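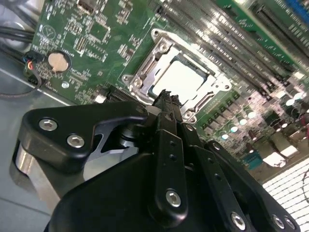
20 Apr 2020

I have been meaning to write about the pamphlets since January, when Joon-young Kwak lent me a shoebox of them and told me, very kindly, to take as long as I liked. I have taken him at his word! They were printed for the Mikero reading circle, which met over a bicycle shop in the years after the war and argued, as far as I can tell, about absolutely everything.

What I hadn't expected was how much of it would be about translation. The circle got its political theory second-hand and sometimes third-hand, through whichever language happened to reach the port first, and so a single word like "commune" turns up in the margins with three different glosses and a good deal of crossing out. One member (she signs herself only as Shin) wrote 7 pages on whether a village that shares its ploughs but not its land can be called one at all. I read it twice over a pot of tea and I still couldn't tell you which side she came down on, but I liked her enormously.

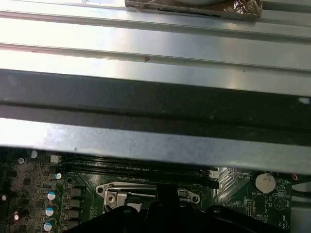
Ribbed metal, with something crumpled and foil-wrapped at the top.

Anyway, back to Shin. Her great quarrel was with a man called Rolau, who thought that ideas arrived whole, like parcels, and only needed handing out. She thought they were changed by every pair of hands on the way, and that the changing was the interesting part. I'm on her side, I must say, although Rolau is the better writer and has some lovely rude remarks about landlords. 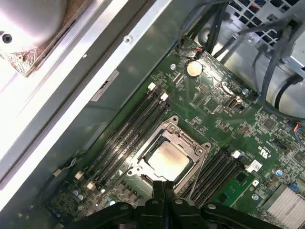 The other thing I keep coming back to is the print run. The last pamphlet claims 1000 copies on its back page, which seems very hopeful for a circle that couldn't always pay for the room. Joon-young thinks a good many went to Prorkinora with the seasonal workers, and his grandmother remembered them being read aloud there in the evenings, with people shouting at the reader to slow down. I'd love to know what those listeners made of the plough question.

There are 2 bundles I haven't untied yet, both in a smaller hand that will need better daylight than I get in the back bedroom. If any of you have family papers from Prorkinora, or even just a half-remembered story, do leave me a comment underneath and I'll pass it on to Joon-young.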